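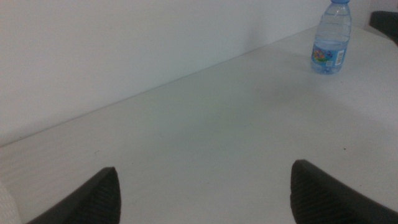 Refill, Please: How a Small Town Got Its Drinking Fountains Back
Speaker notes, evening session, 25 minutes plus questions

Opening (2 min)

Wait for the doors to close. Ask for a show of hands: who bought a bottle of water on the way in tonight? Then: who knows where the nearest public tap is? Leave the hands up long enough for people to look around the room.

Say: I love drinking fountains. I have loved them since I was tall enough to get water up my nose from one. So when Werard asked for someone to look into why all of theirs had gone dry, I said yes before I heard the end of the sentence.

Quick outline, spoken, no slide: how the town lost them, how we found them again, what it took to fix them, what we got wrong.

1. Where they went (4 min)

Werard had fountains by the 1920s. Cast iron, most of them, on corners where people waited for things — the depot, the courthouse steps, the feed store. The old water department map is a beauty. Put it up and let people enjoy the lettering for a moment.

They went one at a time. A pipe froze and was capped. A sidewalk was widened. A basin cracked and somebody put a trash can over it. There was never a vote to get rid of them, and I looked through a lot of minutes hoping to find one, because it would have made a much better talk.

Mention the courthouse one here. It was planted with geraniums for so many years that people thought it had been built as a planter. (Pause, this usually gets a laugh. If it doesn't, keep moving.)

2. The walk (5 min)

We walked every street on the map with a clipboard and a stiff brush. This was the best part of the whole project and I could happily fill the evening with it.

Things to look for, if you want to try this where you live:

A square patch of newer concrete in an old sidewalk
A small round iron lid with a W on it
A low stone step that leads to nothing
A drain grate too far from the curb to be a storm drain

The stone step is my favorite. It was put there for children. Once you've seen one you'll start spotting them all over the place — I nearly walked into a parked truck in Flaseck looking at one.

Tell the Flaseck story only if we're on time. Short version: we drove over to see how the neighbors had done it, and their fountain was behind the library, working perfectly, with no sign. The people inside the library were drinking from the cooler. We asked about the fountain and they came out to look at it with us.

3. Getting the water back (6 min)

Slow down here, people always want the practical stuff.

The supply line comes first. Before you pick a fountain, before you argue about color, find out what the pipe is made of and have it tested. We lost two locations at this stage because the old branch lines were lead. Both got new lines later, but that was a street job and had to wait its turn.

Next, the drain. Everybody forgets the drain, me included. Our first estimate from the Fontes workshop came to $2,845 for restoring one cast iron pedestal, with a new valve and fresh paint, and I was thrilled. Then we had to ask for another figure, for somewhere for the spilled water to go.

Then the valve. Old fountains ran all day long, which is lovely to listen to and hard to defend in August. We fitted push buttons that shut themselves off. Ask for a button that can be worked with an elbow or a closed fist. Try it yourself with cold hands before you agree to it.

Height. Two spouts if you possibly can, one low enough for a wheelchair user and for a six-year-old. Leave knee space under the low one.

And a bottle filler! This was the one thing every single person asked for. The old bubblers are charming, but try getting a tall bottle under one. You end up with an inch of water and a wet sleeve. Ours has a separate spigot on the side with enough clearance for the big jugs that the softball players carry.

Slide: before and after at the courthouse. The geraniums moved to a half barrel by the door and are doing very well.

4. What people did with them (4 min)

The Wamex trail counter sits a few steps from the park fountain, so we got a bit of data without really planning to. In April it logged 555 passes in a single weekend. Be careful with this one: it counts walkers, it doesn't count drinkers. Say so before somebody in the third row does.

What I can tell you is what I saw from the bench. Runners plan their loops to go by it. Dogs know about it (there's a bowl at the bottom, add one, it's cheap). The mail carrier fills up there at 10 in the morning. High school kids hang around it the way high school kids hang around anything that isn't a parent.

We put out a comment box at the hardware store and got 254 cards back. Read three or four aloud. Start with "It tastes like my grandmother's house." Then "Colder, please." Then the one with the drawing of the duck.

5. What we got wrong (3 min)

Don't rush this part even if time is short.

We painted the first one glossy black. It stood in full sun and the metal got too hot to lean on. It's a pale green now.

We opened in the fall, had a wonderful little party, and shut the water off for winter five weeks later. Open in spring.

We didn't put up signs. See Flaseck. We laughed at Flaseck and then we did the same thing.

We assumed the town would know who cleans them. Write it down. Basin wiped, nozzle scrubbed, drain cleared, button checked, with the name of a department next to each job. It takes one page.

Close (1 min)

The old map shows fountains on streets we haven't reached yet, and the next one is by the ball field. Digging starts once the ground is soft. If you have old photographs of your own town with a fountain in the background, even a corner of one, I'd be so happy to see them.

Handout with the sidewalk checklist is on the table by the door. There are 60 copies, so share if you came together.

Questions likely to come up

Is the water safe? Tested before opening and again each spring. Results are posted at town hall.

What about freezing? The valves sit below the frost line and the pipe above them drains when shut. There are frost-proof models that run all year. They cost more and we'd like one.

Vandalism? One bent button so far. We keep a spare in a drawer.

Can you get the old cast iron ones? Sometimes. Ask at salvage yards and be ready to drive. Check the inside of the pedestal for cracks with a flashlight before you pay.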